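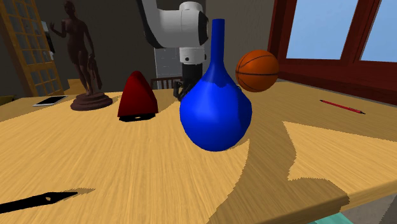
Blue vase and orange basketball on a wooden table, computer render.

Call for entries: Ollimura Short Film Program

Zoketitz is accepting short films for the next Ollimura program, which screens in June at the Paiva theater. The program has 4 sections: fiction, documentary, animation and student work. A film may be entered in one section only.

Eligibility
Running time must not exceed 278 seconds, credits included. Films already released online are accepted. Work in progress is accepted for preview if picture is locked – temporary sound is fine at that stage, but the final mix must be delivered before screening. Each director may submit up to six films.

Technical requirements
Preview files: H.264, 1080p, stereo. Films in a language other than English need burned-in English subtitles. Screening copies of selected films: ProRes 422 HQ or DCP, at native frame rate. Do not add bars, tone or a countdown leader.

Selection
The last call drew almost 3,369 entries. Each film is viewed in full by two readers, and a third is assigned where their scores differ widely. Selected directors receive a screening fee and a pass to all sessions. Travel is not covered.

How to enter
Upload through the Grakusard portal. Entries close at 6 p.m. local time on the final day shown there – the portal does not accept late uploads. Music clearances must be attached as a single PDF.

Programming contact: Lachlan Te Moana, Zoketitz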